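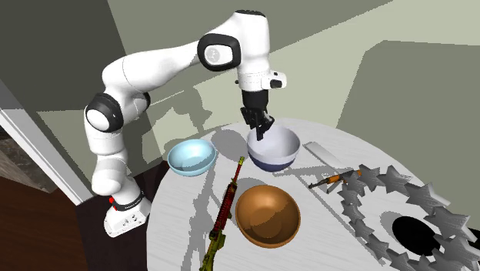
Simulated tabletop: arm at left, gripper just inside the white and navy bowl.

REMOTE DEMONSTRATIONS, SIMULATED TABLE (Nurndale lab). The January recording block for the bowl tasks is closed. The set holds 583 accepted demonstrations, all made by remote control in the simulator, and it is on the shared drive under the Novville project folder. Ingrid Lindqvist ran the block with 12 operators, most of them new to the handheld controller.

The task text was kept short: move to the named bowl, close on the rim, lift, place at the marked spot, open. Operators saw the table from one fixed view and from a second view at the wrist. The bowls differ in color and size, and the instruction names the bowl by color only. The remaining objects are distractors drawn at random from the general model library. That library is not sorted by theme, so rifle models, a blade and a ring of grey stars can all share a table with the crockery. Object scale is drawn separately, and large models may run past the table view. Distractors are never named in an instruction. Contact with one does not void a demonstration unless the target bowl is displaced before the grasp.

Control mapping. The hand controller drives the gripper position directly, with rotation on the same hand and open/close on the trigger. Elbow position is left to the solver. Several operators asked for elbow control in the first week. We tried it for 2 sessions and took it out again: recordings got longer and the grasps were no better. Speed scaling stays at the default. Anyone who changed it locally should reset it before the next block.

Rim grasps. Most rejected recordings failed at the same point. The operator comes down over the center of the bowl, stops with both fingers inside, and closes on nothing. The correct approach puts one finger inside the rim and one outside before descending. Correcting late is allowed, and a few late corrections are useful to have in the set, but the pause while the operator works out what went wrong should be kept under the idle limit or the trimming script will split the file. Dwivedi, the replay checker, now flags any close command that ends with the fingers fully shut. Flagged files go to a review queue and are not deleted.

Lighting. Wall color and light direction are randomized at reset. Hard shadows from the arm fall across the table and sometimes onto the wall, and new operators tend to read them as depth cues. They are usable as such only when the light is close to overhead. Use the wrist view for height.

File format. Joint positions, gripper state and both views are stored per step. The step limit is 4000, after which recording stops and the file is marked incomplete. Older files made with Justlow 1 need the conversion script before replay; the joint order changed.

Next block. Same arm, same gripper, bowl stacking in place of single placement. Operators who want a slot should write to Ingrid by Sun 8 February with their preferred hours and which hand they use for the controller. Left-handed mapping is available but has to be set on the workstation before login. The practice level will stay open until the block starts, and practice recordings are not saved.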